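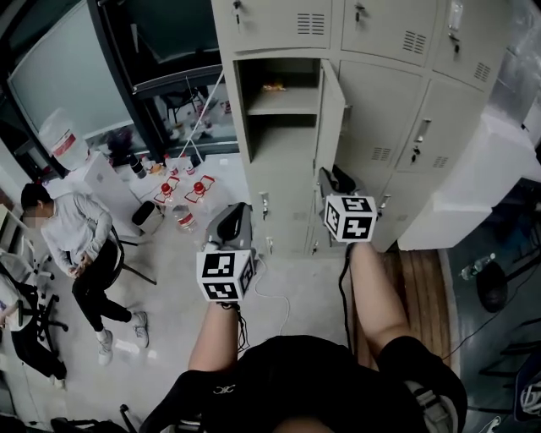 One of the lockers open at Trisdale.

About the Trisdale School of Upholstery

Hello, and thank you for coming to find out a bit more about us. We teach people to upholster chairs, stools, footrests, headboards and the occasional very large sofa, and we've been doing it from the same building on Zolesberg Road for 19 years now, which seems a ridiculous thing to write down when some of us can still remember arguing over what colour to paint the front door. (It was green. It's now a different green.)

The school was started by Eirini Karamanlidis and Khurram Sandhu, who met when they were both working at Andreadis, a furniture workshop that made dining chairs for hotels and restaurants. Eirini had trained as an upholsterer straight from school and Khurram had come to it later, after several years of selling carpets, and they shared a bench and a radio and a fairly strong feeling that the old ways of doing things were worth passing on. When Andreadis closed its doors the two of them bought the webbing stretchers, the button press and a long cutting table from the sale, and then had to work out where on earth to put it all. The cutting table went in Khurram's mother's garage for most of a winter. We still use it, and if you come on a course you'll almost certainly lean on it at some point while somebody explains piping to you.

The first class was held in June, on evenings only, and it had 8 students in it, all of whom brought drop-in dining seats because that was what the leaflet told them to bring. One lady finished hers and then went home and fetched the other five. She came back the next term with a nursing chair, and the one after that with a wing chair that had belonged to her grandfather, and we think it's fair to say that the way we teach grew up around people like her — people who'd only meant to do one small thing and then found that they rather liked it.

What we teach

Most people begin with our Beginners' Seat course. You bring a drop-in seat or a small stool, and you strip it back to the frame, web it, build up the stuffing and cover it in a fabric of your choosing. It sounds simple and in many ways it is, though the stripping back takes longer than anybody expects, and there is a good deal of pulling out of tacks. Please bring a cushion for your knees if you like to work on the floor. Plenty of people do.

After that there's the Traditional course, where we get into horsehair, hessian, lashed springs and stitched edges. This is Eirini's great love and she could talk to you about edge rolls until the buses stop running. It takes a full year of evenings, and you'll need a project with a sprung seat, so do talk to us before you buy anything. We've had students turn up with lovely looking chairs from the internet that turned out to have so much woodworm in them that the legs came away in our hands, and it's a sad way to spend a first evening.

We run a Modern course as well, using foam and staples, and we'd like to say here that we don't look down on foam in the least. Khurram teaches this one and he is very good on cutting it cleanly, on which densities to use for a seat and which for a back, and on how to wrap a cushion pad so that it doesn't go baggy at the corners by Christmas. If you've got a pair of mid-century armchairs at home that have gone flat and crunchy, this is the course for you.

Then there's caning and rush seating, taught by Tsehay Assefa. Tsehay joined us first as a student, with a bentwood rocker, and she took to the six-way pattern so quickly that we asked her to help the person next to her, and then the person next to them. She now teaches all of our cane and rush classes and looks after the soaking troughs, and she'd like us to remind you that rush is a damp business and you should wear something you don't mind getting green marks on.

The building

We're in what used to be a school of a different sort, a small one, and you can still tell from the coat hooks, which are all rather low. Downstairs is the main workshop, with the big benches and the sewing machines, and upstairs is a quieter room with better light where the caning goes on. There's a kitchen with a kettle and a tin of biscuits, and you're welcome to bring something to heat up if you're coming straight from work, as a lot of our evening students do.

If you're on a course of a term or longer you're welcome to use a locker for your hand tools and any covers you're halfway through. Bigger things stay in the rack room at the back, with a label tied on. Please do tie the label to the frame itself and not to the fabric. We had two very similar piano stools in at once a few years back, and it took a rather delicate conversation to get them both home to the right families.

There's a ramp at the side entrance and a lift to the upper floor. It's a slow lift. Several of our benches can be lowered, so let us know when you book and we'll have one set at a height that suits you.

The people

Besides Eirini, Khurram and Tsehay, you may well be taught by Lambros Stamatopoulos, who comes in for the Saturday-style long days we hold once a term and for anything involving deep buttoning. He ran his own workshop for many years and has the calmest pair of hands we've ever seen on a chesterfield. Paraskevi Giannakopoulos answers the telephone, keeps the bookings straight, orders the calico and knows where everything is. If you've sent us an email and had a kind and sensible answer, it was from Paraskevi. If you've had one with no capital letters in it, it was from Khurram, and we're sorry.

Our fabrics mostly come from Cestero, who have supplied us nearly from the beginning and who let us keep their old sample books when a range is finished. The remnants basket by the door is made up of ends and samples, and you can help yourself for small projects. We ask for a coin or two in the jar.

This year

It has been a strange and rather lonely few months, with the benches standing idle through the spring, and we've missed the noise very much indeed. We're so grateful to everybody who left their fees with us and waited, and to those of you who sent photographs of the footstools you were finishing on the kitchen table. Autumn classes will be smaller, with a bench to each person and the windows open, so bring a jumper. We've also put 2 extra evenings into the timetable so that everyone who was partway through a chair can get it done.

Coming to see us

You don't need to book to have a look round, though it's kind to ring first so that somebody can stop what they're doing and show you about properly. If you have a chair in mind, bring a picture of it, ideally one of the underneath as well. A new student's deposit is £60, which comes off the price of the course, and we'll send you a list of what to bring along with a note of where to park. The spaces at the front belong to the dentist next door, so please use the ones round the side, past the bins.

Page last updated July 24, 2020

Shared 19 times | 8 comments
Trisdale School of Upholstery, Zolesberg Road | Contact us | Course dates | © Trisdale School of Upholstery. All rights reserved. | Back to top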